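MEDIA RELEASE
Monday, October 13, 2025

Brekke opens planning service for kitchen robot buyers

Brekke has opened a planning service for aged care homes and small residences that are thinking about buying robots for their kitchens. The service, called Tikorley, tests a buyer's own list of kitchen jobs in simulation before any equipment is ordered.

Bookings are open now. The first places will go to operators setting their budgets for the year starting in April.

"People come to us with a price for an arm and nothing else," said Hadiza Uzor, who leads the planning team. "They haven't costed the mounting, the training hours or the service visits. We want those numbers on the page before the order goes in."

Each customer starts with a task list. Staff at Brekke build the jobs in a virtual kitchen, looking at reach, shelf heights and appliance openings, and then report on which jobs suit the equipment being considered and which should stay with kitchen staff.

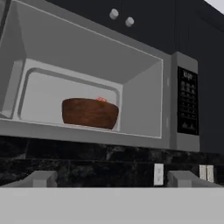
A simulated microwave task, with a bowl in the open cavity and the gripper fingers open below it.

Microwaves mounted above the counter get their own section in the report. Reach and approach angle can change the size of arm a site needs, and that affects both the purchase price and the floor space to be set aside.

Suter, which runs nine residences, was the first operator to use the service. It put forward 57 tasks and has since split its purchase over two budget years.

"We had planned to fit out every kitchen at once," said Aminu Eze, procurement manager at Suter. "Now we're doing two sites first — the ones with the most standard layout — and holding the rest of the money back."

A Tikorley report takes seven weeks from the first site visit. It covers equipment options, installation work, staff training, spare parts and yearly maintenance. Customers are free to take the report to any supplier.

Operators can ask for a task list template through the Brekke website or by phoning the planning desk on extension 405.

Media contact: Bianca Pîrvu, Brekke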